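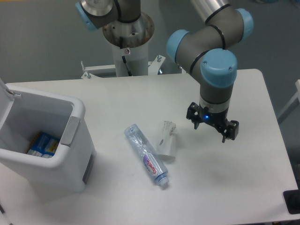

OK so I've been down a hole on the history of light blue paint and I need to tell somebody. Pale blue in particular, the washed-out kind you get on old hospital walls, porch ceilings, bathroom tile and your grandmother's kitchen cabinets. Once you start looking for it you can't stop. Even the round caps on the joints of that gray arm are the same family of blue! I have a fan deck of 667 colors from Trurko sitting next to my coffee and I'd put those caps somewhere between Creek Ice and Old Enamel. Thread.

It started with a porch. We moved to Karstead in April and the ceiling of the front porch was painted this chalky blue that had mostly let go of the wood. I wanted to match it. I figured that was one trip to the store.

It was not one trip to the store.

The thing with pale blues is they're barely there. You have a bucket of white and a tiny squirt of blue, and then an even tinier bit of something else (black, or a green, or a brownish yellow) and that last bit is the whole personality of the paint. Leave it out and you get baby shower.

I brought home 8 sample pots. Painted big squares on cardboard, taped them up on the ceiling, and went out to look at breakfast, at noon and right before dark. Do this!! Same square looked gray at 7 am and almost lavender at dinner.

Also do it on the ceiling if it's going on the ceiling. I held the first few up against the wall like a normal person and they were all wrong once they were overhead. The porch floor bounces its own color up there. Ours is brick red, so every blue went a little purple.

Now the history part, which is my favorite. Before you could buy it in a can, people tinted their own whitewash. Lime, water, and a bit of whatever blue they could get, and laundry bluing was a popular one. So the color was different on every house and different every time you mixed it.

And limewash dries so much lighter than it goes on! You brush on this cloudy gray soup, you think you've ruined your afternoon, and you come back later and it's glowing. I did a test patch on the back of the shed and went out with a flashlight to look at it.

Huge thank you to Laurențiu Buzatu at Hájek, the little paint counter behind the lumberyard, who took my flake of old porch paint and put it under a lamp with me for most of a morning. He broke it in half so we could see the edge. There were two blues in there! A greener one underneath and the grayer one on top, with a line of dirt in between.

I went with the greener one. Mixed by eye, by him, with me hovering. Two drops of raw umber at the end and it just settled down.

Painting a ceiling is murder on the neck, by the way. Get the extension pole. Get a hat you don't like.

It's up now, two coats, and in the evening it goes this soft gray-green that I can't get my phone to show properly.

Next up is the pantry. There's a scrap of blue behind the shelf brackets and the old owner left a can in the basement that says Skevance on the lid and nothing else. If anyone has ever run into that name on a paint can please tell me everything you know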